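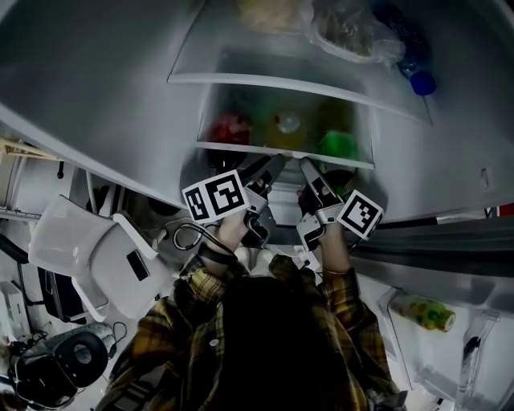 Two grippers, one fridge, and somebody with a job to do on the shelves.

How do you teach a robot to tidy a fridge?

Think about the last time you put the milk away. You opened the door, found a gap, maybe nudged the jam over a bit, and in it went. I bet you didn't think about it for even one second. I don't either, and I work on robots all day long!

Now try explaining it to someone who has never had hands. How hard do you squeeze an egg? How far do you tip a bottle to get it under the shelf? You could write pages and pages of instructions and you'd still leave out something important. I know this because I once tried to write them for a jar of pickles. I gave up on page 4.

So at Endatero, the workshop where I build things, we mostly don't write instructions. We show the robot instead. It's a lot like the way somebody showed you how to tie your shoes.

Borrowing the robot's hands

One way to show a robot is for a person to hold a pair of robot hands and do the chore with those. We call them grippers. Look at the ones in the photo: they have gray plastic fingers with black pads, and the person has one in each hand, pointing up at the edge of a fridge shelf.

Why not just use your own fingers? Well, your fingers can do all sorts of sneaky things. You can pinch with your thumb, hook a handle with your pinky, and hold three grapes in your palm while you pick up a fourth. Lots of robots have a simple gripper that can only open and close. If I showed a robot like that my best grape trick, it couldn't copy me. But if I do the job with a gripper, I'm stuck with the same rules the robot has. (It feels like eating peas with salad tongs. You get better at it.)

What are the square patterns for?

Did you spot the black-and-white squares on the grippers? Those are called markers. They look a little like the codes you scan with a phone, only chunkier. A camera can find a marker in a picture, and a computer can work out which way it's tilted and how far away it is. Do that over and over, many times a second, and you get a trail showing where the gripper went, a bit like the line a snail leaves on a path.

We save the trail along with the video. One go at the chore, from start to finish, is called a demonstration. Our fridge project is named Roloncombe, and it has 2,441 demonstrations in it so far. I did 138 of those myself in February, and my arms have never been so tired.

Why so many?

Because fridges are never the same! Yours might have eggs at the back today and a big melon there tomorrow. If a robot only ever sees one bottle in one spot, it may learn to reach for that spot even when the bottle has moved. So we shuffle things around. High shelf, low shelf, full fridge, nearly empty fridge, bottles standing up, bottles lying down.

We keep some of the mistakes too, as long as the person fixes them. If I bump a yogurt and then set it straight, the robot gets to learn about setting things straight.

Driving from far away

There's another way to teach, and it's my favorite. It's called remote control, or teleoperation if you want to impress your teacher. The real robot stands at the fridge, and I sit somewhere else and move a pair of handles. When I lift my left hand, the robot lifts its left arm. Our robot for this is called Polo. Polo is slow and I am impatient, so we argue a lot.

The good part is that the robot's own body does the job, so we know for sure it can reach. The tricky part is that I can't feel what Polo feels. Over at Berhe, the lab next door, they have handles that push back when the robot touches something, and I'm pretty jealous.

Try it yourself

Get 2 pairs of kitchen tongs, one for each hand, and ask a grown-up for some things that won't break – a lemon, an empty plastic bottle, a bag of bread. Now put them on a low shelf using only the tongs. Then swap everything around and do it again.

Was the bag the hardest? It always is for me. Bags flop about and change shape every time you grab them, and Polo still drops about half of the ones it picks up.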